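Maintainer: Mawuli Amissah. Last revised in May, after the Thursday reruns were merged.

# pen-holder-compare

Recordings and logs from a comparison of two parallel grippers, the Fliluseo and the Brollance, on a marker insertion and removal task. Both grippers were run on the same arm with the same Mestusex controller. The set is meant for comparing finger geometry and camera placement. It is too narrow to train a general policy on.

## Contents

| Directory | Contents |
|---|---|
| `wrist/` | RGB stream from the camera at the gripper |
| `fixed/` | RGB stream from the workspace camera |
| `state/` | joint positions, gripper width, motor current |
| `notes/` | operator remarks, one text file per session |

The release has 3000 episodes split over 2 grippers. Each episode is stored as one folder with a shared index across all streams.

## Views

### Wrist

The wrist camera keeps both fingertips in view, so fingertip position relative to the rim can be read from the image without using the state log. It gives little information about depth once the tips are close to the mesh.

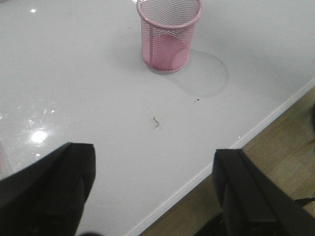

*Wrist view: black fingers over the near part of the table, pen holder toward the back.*

Expect specular highlights on the tabletop in this stream. They move with the arm, and a plain brightness threshold will pick them up as objects. Exposure was locked at the start of each session. Auto exposure was tried first and dropped – the floor past the table edge pulled the gain up whenever the wrist tilted.

### Fixed

The fixed camera covers the table and the background objects. Use this stream for success labels. The wrist stream is unreliable for that purpose, as a marker can leave the field of view on release.
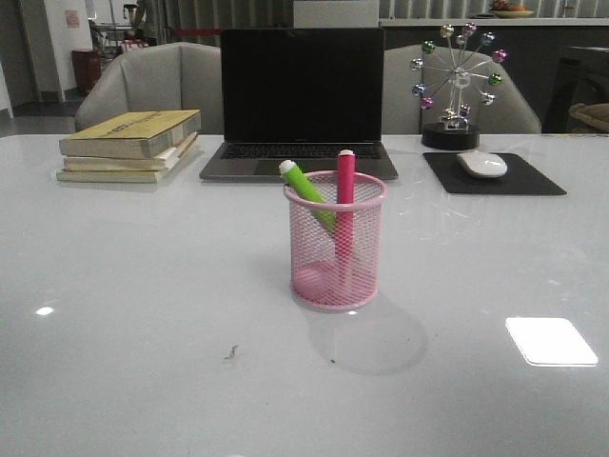
*Fixed view: green and pink markers in the holder, laptop and books behind.*

A marker counts as inserted when its lower end is inside the mesh and the gripper has opened. Leaning is allowed. A marker resting across the rim is a failure, even if it later drops in.

## Gripper settings

- **Fliluseo:** grip force at 70 percent of the rated limit. Short, stiff fingers. Fewer slips on the barrel, more contact with the rim.
- **Brollance:** default force. Longer fingers with some flex. It tolerates a poor approach angle but lets the marker rotate in the grasp.
- **Both:** closing speed was fixed by the controller profile `slow_close`. Opening speed was not matched, so do not compare release times.

The controller adds a delay of around 5 frames between the close command and the first change in logged width. The delay is present for both grippers and has not been corrected in the files.

## Labeling procedure

1. Load the episode in the Hyvönen viewer and check that both streams start on the same index.
2. Find a fixed-camera frame with the arm clear of the table. Use it as the reference for the holder position and the background. 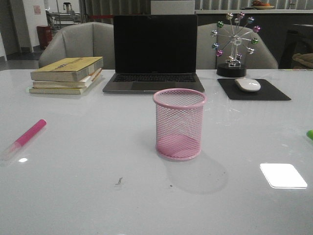
3. Mark the first frame where finger width stops decreasing. This is `t_grasp`.
4. Mark the first frame where the width increases again. This is `t_release`.
5. Set `outcome` to `in`, `out`, or `rim`. Leave it blank if the holder was knocked over and add a line in `notes/`.

## Known problems

- The black finger surfaces have low contrast against dark areas near the floor. Segmentation masks are poor there.
- Transparent or whitish marker barrels fade into the tabletop. Caps are easier to track.
- Holder position was set by eye. Do not assume it is the same between sessions.
- Some early `state/` files store gripper width in millimeters and the rest in meters. Check the `unit` field before merging.

Send corrections to Mawuli Amissah with the episode folder name and the frame index.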